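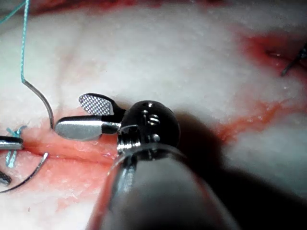

4. Preparing the suture practice pad

The suture pad is a consumable part of the Moldale training set, and it must be prepared with care before every session. Read this whole section one time before you open the bag. Use only threads and needles from the Wastel refill pack. The teal thread is the recommended one for beginners, because a knot tied over the slit stays easy to see against the white mottled surface, also when there is red fluid on the pad.

4.1 What you need

One practice pad
Refill pack, part number 164
Training fluid, red
Needle box with lid
Lint-free cloth

4.2 Placing the pad

1. Wash your hands and put on gloves.
2. Open the bag on the short side. Keep the bag, you will need it for storage.
3. Lay the pad in the Kotian tray with the mottled side up. The slit must run away from you.
4. Press the four corners down until the pad does not move any more.
5. Wipe the surface one time with the cloth. Do not rub.
6. Put a few drops of training fluid beside the slit. Wait 2 minutes before you begin.

Note: The fluid makes permanent stains on the pad. This does not change how the pad behaves, and a stained pad can be used again. Clothes are a different matter — wear an apron.

4.3 Checking the jaws

Do this check each time, also when the instrument is new.

1. Open the jaws completely, without a needle.
2. Look at the inner side of the upper jaw. The cross-hatched pattern must be clean to the tip. Pieces of thread or pad material like to stay there.
3. Look at the pulley section at the side of the wrist. No thread may lie between the rings.
4. If you find something, stop and clean the instrument according to section 7.

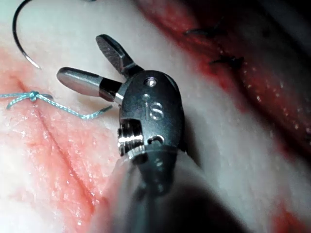 Figure 4-2. Jaws open, nothing held. The pulley section is on the left side of the housing.

CAUTION: Never pull a thread out of the pulley section with the second instrument. The cables can be damaged, and this damage is not covered by the warranty.

4.4 Taking the needle

1. Put the needle on the pad, near the slit, with the point turned away from your working direction.
2. Bring the open jaws over the needle body. Do not take it at the point and do not take it at the end where the thread is fixed.
3. Close slowly. Lift the needle a little and look if it turns in the jaws. If it turns, put it down and take it again.
4. Pull the thread gently until it has no loops under the needle.

CAUTION: Needles are sharp. Before you touch the pad with your hand, bring every needle back to the needle box and close the lid.

4.5 Between two exercises

When you make a pause, release the needle first. Then close the jaws fully and leave the tip free above the pad.

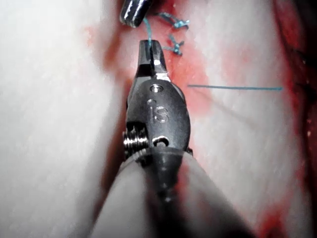 Do not rest the tip on the pad during the pause, it will leave a mark and the surface can tear at this place later. For a pause longer than 38 minutes, take the pad out of the tray and put it back in its bag.

4.6 When to change the pad

Change the pad if:
the slit has become longer than the mark on the tray
the stitches pull through the material with light tension
the surface feels sticky after wiping

Pads which are opened must be used within 4 weeks. Write the opening date on the bag, for example Fri 9 July. Used pads go in the normal waste, but needles never do — they belong in a sharps container.

Replacement pads are ordered with the Zukik form at the end of this guide.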